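June, after ten in the evening

Today the hand frightened me a little. We were at the pick and place work for Midumine, and until lunch everything went well, 53 picks without a drop. Then I asked it to close softly on a bottle and it closed with full force. The index finger did not listen to the limit at all. I pressed the stop button, and the fingers stayed tight for perhaps three seconds more. Three seconds is long when your own hand is near.

I wrote in the log that the limit is set to 20 and the controller reported 273. I do not believe this number, but I also do not know which part of it is the lie – the sensor or the cable.
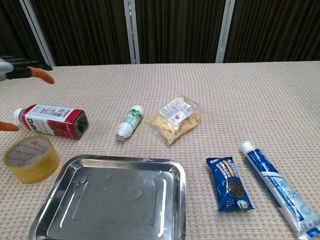 The table in the afternoon, with the tray, the juice bottle, the Oreos and the toothpaste.

After the fault I ran the hand only at slow speed and kept my arms behind the yellow line. It happened two times more, always when the wrist was turned far in. So I think of the cable first. Onel has promised a new one, but their last parcel needed nearly three weeks.

I must also ask why the stop was so late. For me this is the worse problem. Tomorrow no work at the table before I have measured it, even if the Agbeko people are waiting for their results.

My neck hurts. I go to sleep.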